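OK so the thing I spent most of December on is finally done and I want to write it down before I forget. Thread on getting our remote people off the old VPN box and onto something from this century.

Background: we had one ancient VPN appliance doing everything. It handed out addresses, pushed DNS, ran a logon script, and checked that your antivirus was current. That last bit is what bit us, because the new gateway (Skilon) doesn't do health checks the same way at all.

The old one asked the client "are you healthy?" and the client said "sure!" and that was pretty much the whole conversation. Skilon wants a device certificate plus a compliance flag from your management server. Way better. Also way more moving parts.

First problem: certificates. I set up the template, set up auto-enrollment, went home happy. Next morning 23 laptops had a cert and the rest had nothing, just an event log full of access denied.

I'd given enroll rights to the computers group and forgotten autoenroll. Two separate checkboxes, one right under the other. I've been doing this for years, by the way.

Second problem was DNS and this one took me a lot longer. People would connect fine, get an address, ping stuff by IP all day long, and then internal names would resolve for a few minutes and quit.

Gwilym Griffiths on our network side was sure it was the firewall. I was sure it was the client. We went back and forth on that for two days - politely, mostly.

It was the name resolution policy left behind by the OLD client. The uninstaller pulls the adapter and the service and leaves the policy rules sitting in the registry. So Windows kept sending our internal suffix to a DNS server that only existed inside the old tunnel.

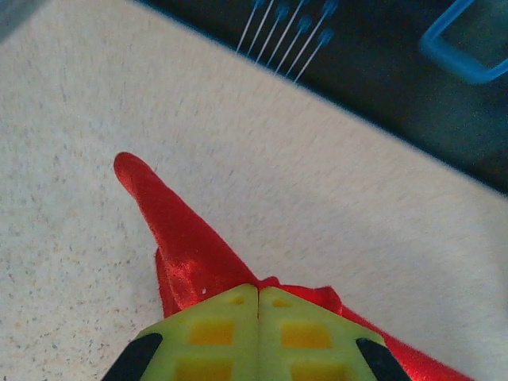
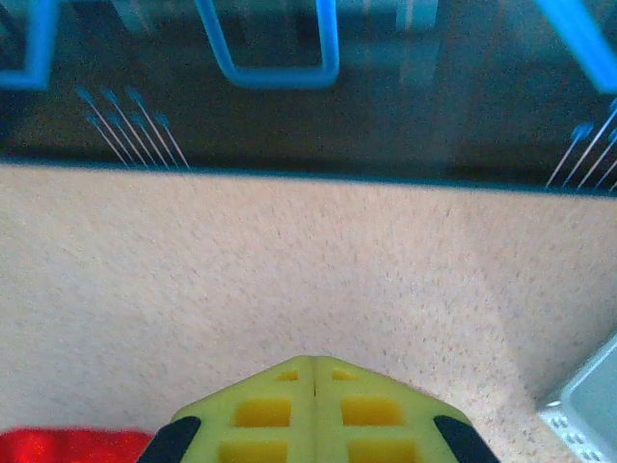 Red fabric in the first one, yellow-green gripper in both.

Fix was a cleanup script that runs before the new client installs. Delete the leftover rules, restart, flush the cache, then install. If you do it in the other order the new client reads the stale rules at first start and you get to do it all over again. Ask me how I know!

Third problem: MTU. The branch office at Jikbridge is on a line that doesn't like full-size packets inside a tunnel. Web pages fine, chat fine, copy a big file to the share and it just hangs there forever. Dropped the tunnel MTU on that site's profile and it's been good ever since.

Crescencio Villaseñor runs the help desk and he asked for one thing the whole project, which was an error message people could read to him over the phone. The client's default is "Error 3023" and nothing else. You can swap in your own text in the profile, so now it says your laptop is missing its certificate, call the help desk.

Ticket count the first week was 36. Most of those were people who had saved the old server name in a shortcut somewhere and kept clicking it.

Old appliance got powered off 2 Feb 2025. I left it racked for now in case there's some forgotten printer in a closet that still talks to it.

Still on the list: split tunneling for video calls, and moving the gateway logs over to Zestach so I can search them without logging into the box itself. If anybody's got that log forwarding working over TLS, please tell me which cert format it wants. The docs say PEM and it keeps rejecting mine.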